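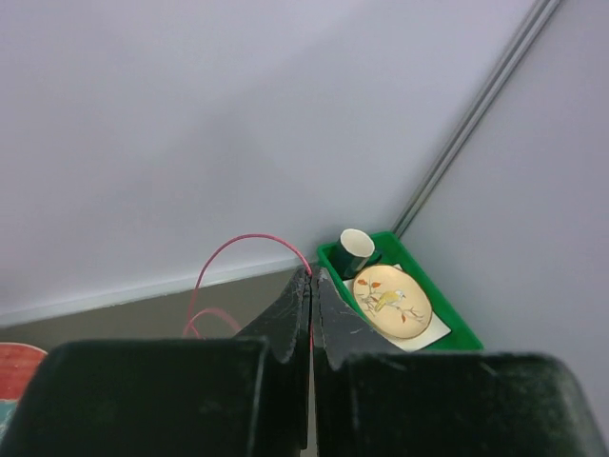

Tray (container)

A tray is a shallow, flat-bottomed container with raised edges, used to hold, carry, sort or display items. It differs from a box or crate in having low sides relative to its length and width, and from a board or platter in having a continuous rim that keeps items from sliding off. Trays are made in wood, metal, glass, paper pulp and plastic.

Terminology

Usage overlaps with that of several related words. "Bin" usually means a container with deeper sides, though in warehouses and workshops the two terms are often used for the same object. "Tote" refers to a deeper container with handles, normally made to stack. "Flat" is used in plant nurseries for a tray that holds seedlings or small pots. In printing, "case" was the usual name for the divided tray in which metal type was stored.

Construction

The main parts of a tray are the base, the wall and the rim. The base may be plain, ribbed or perforated. Ribs raise the stiffness of a thin base without much added weight, while perforations allow drainage or the passage of air. Walls are either vertical or drafted, meaning that they slope outward toward the top. Draft lets a molded tray release from its tool and lets empty trays nest inside one another. A draft angle of 2 degrees is enough for release from a smooth mold, but close nesting requires a larger one.

The rim is commonly rolled, flanged or folded. It stiffens the wall, gives the hand something to grip, and covers what would otherwise be a sharp edge. Corners are rounded in most molded trays, as a square corner concentrates stress and is harder to clean.

Materials

Wooden trays were traditionally joined at the corners with dovetails or box joints, with the base set into a groove. Metal trays are pressed from sheet steel or aluminum, and may be enameled or plated. Papier-mâché trays, finished with many coats of varnish, were a common decorative product in the 18th and 19th centuries.

Plastic trays are produced chiefly by two methods. In injection molding, melted plastic is forced into a closed mold, giving a rigid part with fine detail and even walls. In thermoforming, a heated sheet is drawn over or into a mold by vacuum or pressure. Tooling for thermoforming costs less, but the sheet thins where it is stretched, most noticeably at the bottom corners. Polypropylene and high-density polyethylene are widely used because they resist water and many cleaning agents. Polystyrene is stiffer and more brittle, and is found mainly in disposable trays.

Stacking and nesting

Nesting trays save space when empty but cannot carry a load on their rims unless a stop is provided. Stacking trays rest on the walls of the tray beneath and protect the contents, at the cost of taking up the same volume full or empty. Stack-and-nest designs combine both functions: turned one way, the tray drops into the one below, and rotated a half turn, it rests on raised shoulders.

Color

Plastic trays are colored by adding pigment to the resin before forming. Many workplaces assign colors to departments, product types or stages of work. Such schemes are set locally, so the same color may have different meanings at two sites. Carbon black pigment improves resistance to sunlight and is common in nursery flats.

Care

Wooden trays should not be soaked, as the base may swell and force the corner joints apart. Plastic trays warp if stored under load near a heat source.

See also

Crate
Pallet
Seed flat
Type case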